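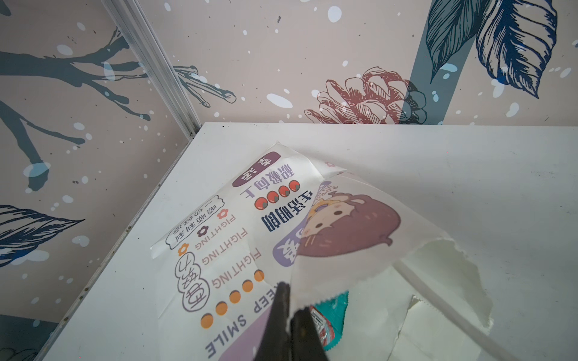 Wie ein Programm eine Tüte erkennt

Ein Roboterarm besteht aus Motoren, Gelenken und Kabeln. Was er tun soll, legt die Software fest. Sie ist in mehrere Programme aufgeteilt. Bei unserem System, das Elell heißt, sind es die Wahrnehmung, die Planung und die Regelung.

Die Wahrnehmung bekommt Bilder von Kameras. Ein Bild ist für den Computer zunächst eine lange Liste von Zahlen. Jede Zahl gibt an, wie hell ein Bildpunkt ist und welche Farbe er hat. Das Programm sucht darin nach Mustern, zum Beispiel nach Kanten und Flächen.

Bei einer Holzkugel ist das leicht, sie sieht von allen Seiten fast gleich aus. Eine zerknitterte Verpackung hat dagegen keine feste Form. Steht Schrift auf der Folie, etwa „FIGHTING“ in drei Zeilen, dann verläuft sie schräg oder steht auf dem Kopf. Dünne, durchscheinende Folie ist noch schwieriger, weil man den Untergrund durch sie hindurch sieht.

Damit das Programm trotzdem Tüten findet, wird es mit Beispielen trainiert. Für Elell wurden 1143 Bilder verwendet. Auf jedem Bild hat ein Mensch markiert, wo eine Verpackung liegt.
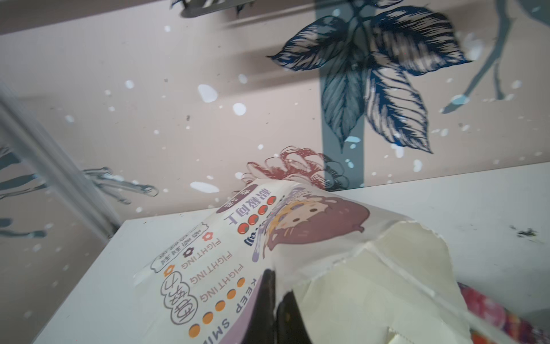
Auch der Hintergrund zählt. Eine gemusterte Tapete mit Blättern und hellen Punkten enthält viele Kanten, die nichts mit der Tüte zu tun haben. Das Programm muss lernen, diese Kanten nicht zu beachten.

Wie ein Programm einen Weg plant

Ist die Tüte gefunden, übernimmt die Planung. Dieser Teil heißt bei uns Rastent. Er berechnet, an welcher Stelle der Greifer zufassen soll und auf welchem Weg er dorthin kommt. Dabei gelten feste Regeln:

Kein Arm darf den Tisch rammen.
Zwei Arme dürfen sich nicht berühren.
Kein Gelenk darf weiter gedreht werden, als es gebaut ist.

Rastent prüft für jede Aufgabe 28 mögliche Wege. Wege, die eine Regel verletzen, werden gestrichen. Von den übrigen wird der kürzeste gewählt.
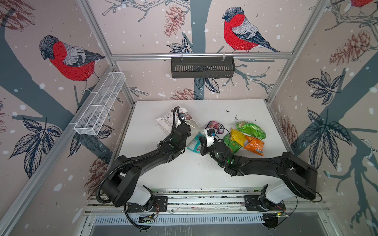

Liegen mehrere Tüten übereinander, kommt die Reihenfolge hinzu. Zuerst wird eine Tüte gesucht, auf der nichts anderes liegt. Nach jedem Griff nimmt die Kamera ein neues Bild auf, denn der Haufen kann verrutscht sein.

Wie ein Programm die Motoren steuert

Die Regelung vergleicht ständig zwei Werte: wo ein Gelenk sein soll (Sollwert) und wo es gerade ist (Istwert). Der Unterschied heißt Abweichung. Ist sie groß, bekommt der Motor mehr Strom, ist sie klein, bekommt er weniger. In Elell geschieht dieser Vergleich 55-mal in jeder Sekunde.

Wörter zum Nachschlagen

Sollwert: der Wert, der erreicht werden soll.
Istwert: der Wert, der gerade gemessen wird.
Regelung: das Vergleichen und Nachstellen.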